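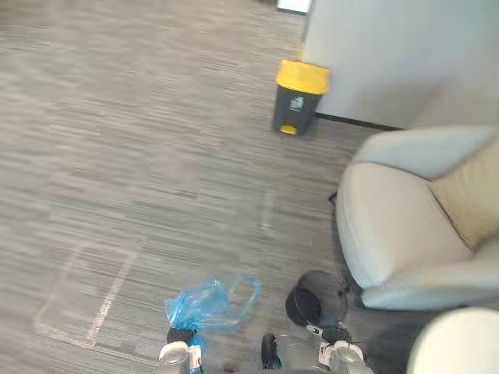
Seating corner, second floor: pedal bin against the wall, armchair to the right.

Visit report: Tosex office fit-out, Plosside
Visited 17/11/2022. Notes by Ivar Dahlgren.

The open afternoon at Plosside covered the refitted second floor, 519 square metres in total, with access to the meeting rooms, the print area and the shared seating corners. Groups were limited to 30. Ours was led by Sigrun Sundqvist, who handles interiors for Tosex, and we spent longer than planned on floor coverings and waste.

Carpet. The same grey product is laid throughout the open areas, with fine streaks in lighter and darker grey. Sundqvist gave the tile thickness as 6 mm and said the streaks were all laid in one direction to keep the joints from showing. A dark baseboard strip finishes the edge against the white walls. One practical remark: clear plastic is hard to pick out on this pattern. A transparent cup and a flat transparent sheet on the floor of the seating corner were easy to miss from standing height. Cleaning staff should be told to check low and against the light.

Seating. The armchairs are upholstered in a pale fabric, with curved backs and rounded arms, and come from the Nordin range. Each is supplied with a beige cushion. Osvaldo Figueiredo asked about removable covers. They are available on the cushions only, and the chair fabric has to be cleaned in place. I found the seat comfortable but a little low for working at a laptop.

Waste. Two types of bin are in use in this corner. The first is a small pedal bin, dark grey with a yellow lid and a yellow pedal, and a small white label on the front. It stands by the wall, which keeps it clear of the walking route. The second is a small round basket in black mesh, intended for light dry waste beside the chairs.
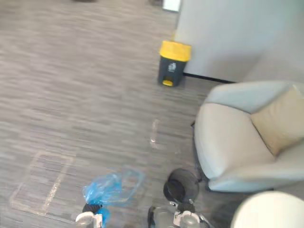

Mesh basket tipped over beside the armchair, with a blue bag and the pedal bin further back.

The mesh basket is the weaker of the two. It is light, and a position at the front of a chair is within reach of people's feet. I would put it behind the chair or choose a heavier base. Liners are thin translucent blue plastic. Idun Rustad pointed out that an open mesh side leaves the liner on view, and suggested a solid basket for the corners nearest reception. Sundqvist noted the comment.

The third floor is due to open in December under the Anent contract, with the same carpet and up to 6 seating corners. I have asked for the cleaning schedule and the bin specification and will add them to these notes when they arrive.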